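ok thread bc I finally moved apartments and have Thoughts about moving. typing this on the bus so bear with me

first off the quote was for 168 a trip. fine. then stairs fee. then "long carry" fee, bc the truck couldnt park on Gruber. I'm 87 steps from the corner, I know bc he walked it and told me

second. label the boxes on the SIDE. I labeled the tops. then we stacked them. great work everyone

third, whoever wrote the lease at Pledonen wants 784 held back for "repainting" when I have the walk-thru sheet from February that says walls ok as is. signed and everything. emailed them twice. no reply

Mei-kuen Choi downstairs says she got hers back by sending a real paper letter. so I'm buying stamps tomorow like it's my grandmas house

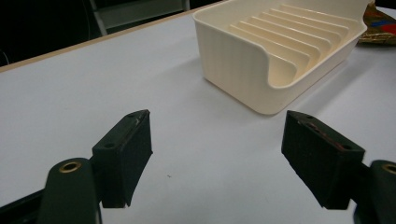

white table and the cream rack. kitchen is getting there

fourth. change your address BEFORE. my new card went to the old place. bank says seven to ten days. I have like forty bucks in cash and a jar of quarters

five: the couch. measured the door, measured the couch, did not measure the turn in the hallway. it is living in the lobby. sorry to the third floor

Hannelore Fankhauser if you're reading this you still have my drill. need it for the curtain rods, sun comes in at 5:40 and I am not a 5:40 person

also the internet. Drinent gave me a window of 8 to 6. thats not a window thats a day. guy called at 5:52 to reschedule

good stuff: water pressure is unreal. bakery on the corner does the seeded rolls. can't hear anyone's tv

bad stuff: cant find the box with the towels. been drying off with a tshirt

anyway if anyone has beat a repainting charge pls tell me what you put in the letter. my stop, more later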